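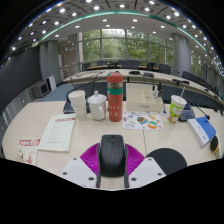

Cleltar looks after meeting rooms for companies that would prefer to think about something else. We started in September 2022 with 2 clients, one van and a firm opinion about mugs. The opinion has softened. The van has not improved.

The work is simple to describe and surprisingly hard to finish. People come into a conference room, talk for an hour and go away again, leaving behind paper cups, somebody's thermos, a sheet of stickers from an event no one admits attending, and a mouse belonging to a computer on another floor. We put it right before the next lot arrive. Cups are stacked or thrown out, agendas go in the folder, leaflets go back to whoever printed too many of them.

We now look after 121 rooms, most of them in the Wakuvgate business park and a handful over at Daly. The largest seats up to 199. The smallest is a converted supply closet with a very ambitious name on the door.

Suryani Raju runs the place. She spent 6 years booking rooms for other people and came away convinced that a meeting goes the way the desk goes. She also wrote our lost property rules, which run as follows: a mug with a lid is loved by someone and gets kept until January. A paper cup with a straw in it gets until the end of the day. Thermos bottles are photographed and emailed around the building — you'd be amazed how quickly people claim a thermos.

Our booking sheet is called Brillis. It is a spreadsheet. We gave it a name so that clients would fill it in, and most of them do.

If you have a room that needs us, write to the office and tell us how many desks and how many doors. We'll come by and look. Coffee is welcome, and we'll take the cup with us when we go.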